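**Sorting small electronics parts: trays or bins with lids?**

**solderbeagle** (original post)

OK so I finally gave up on the drawer. You all know the drawer. Mine had cables, boards, connectors with two inches of wire still on them, and a battery door from a remote I haven't owned in years. I dumped the whole thing out on Wednesday night and decided I was going to do this properly.

What I've landed on is four open plastic trays, two down each side of the table, and a stainless steel one in the middle for whatever I'm going through right now. White paper goes in the bottom of the steel one so the little stuff shows up. The idea is that everything starts in the middle and leaves to a corner. Boards, short cables, harnesses, and a "who knows" tray.
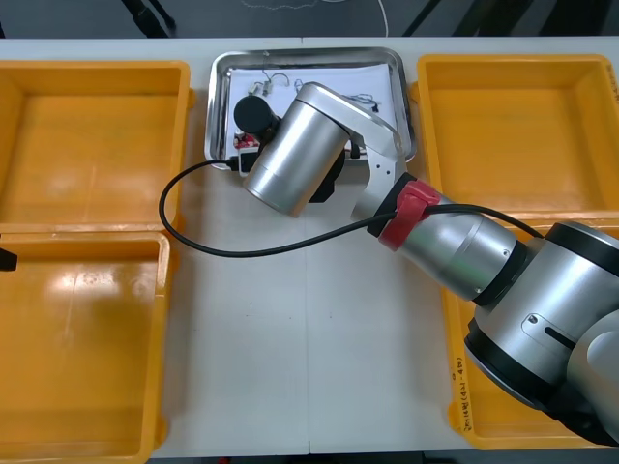
My big question is whether to stay with open trays or go to something with lids. I was looking at the Flindex stackers, the shallow ones, and they'd fit my shelf if I turn them sideways. But I like seeing everything at once and I know myself, anything with a lid on it might as well be in the ocean.

Also, how do you all label? Marker straight on the rim works for me but I'm open to being talked out of it.

**mothballed_ham**

Stay open while you sort, lids when you store. Those are two different jobs and I wasted a whole January trying to make one box do both. I have 22 of the Flindex ones and they're fine, the corners get a bit brittle if your garage freezes.

**quietcapacitor**

Gonna disagree with the steel tray. Bare boards on metal makes me itchy. Anything with a charged cap or a coin cell still on it and you've got yourself a short. Get a Nakpan mat and be done with it.

**solderbeagle**

@quietcapacitor that's partly what the paper is for! Nothing in there has a battery on it, I pulled those first and they're in a jar. But point taken, I hadn't thought about caps at all.

**quietcapacitor**

Paper slides around though. And it's one sheet away from touching the rim. I'm not trying to be a pain, I just killed a board that way once and I'm still mad.

**mothballed_ham**

For low voltage hobby boards that have been in a drawer since forever? It's fine. Use a few sheets so it lies flatter. I've sorted on a cookie sheet for years.

**pinheader54**

Cookie sheet gang checking in. My only tip is do the harnesses LAST. They grab everything. I pull one out and three other things come with it, and then I'm untangling and not sorting, and then it's midnight.

On labels, I used to write on the bins too and then I changed my categories and was scrubbing marker off with alcohol for an hour. Rastex tape peels clean. Ugly color, works great.

**solderbeagle**

Ooh, the tape is a good call. I already changed my mind twice on what goes where lol

Did another round after dinner. The middle is down to just the paper, the short cable has its own spot, there's a twisted harness across from it, and the round red board is at the front left.

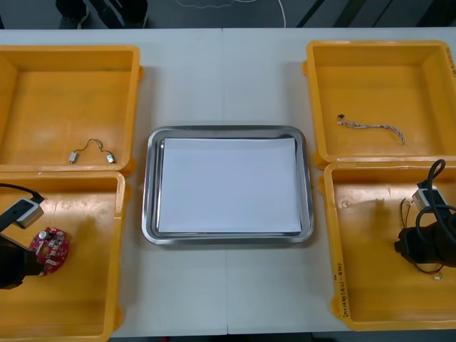 *Second round: cable back left, harness back right, red board front left.*

**pinheader54**

Oh that's so much better. What's the red one off of?

**solderbeagle**

No clue! It was in the drawer when I moved. It's got a can cap and a few little chips on it and I can't bring myself to toss it. Anyone recognize it?

**quietcapacitor**

Not from that angle. Post both sides up close in the ID thread, there's a guy in there who knows everything. And see, it DOES have a cap on it. Mat!!

**mothballed_ham**

Let the mat go, man.

**quietcapacitor**

Never.

**latchkey_lou**

Has anyone tried the Hamon cabinets for the long-term part? The 939 has the deeper drawers and I keep going back and forth. My harnesses won't lie flat in anything shallow.

**pinheader54**

I have the 939. Drawers are great, dividers are junk. They pop out if you look at them wrong. I cut my own out of cardboard.

**solderbeagle**

Going with open trays for now, tape on the rims, and I'll order a mat so a certain person can sleep. Will measure the shelf for the Hamon this weekend.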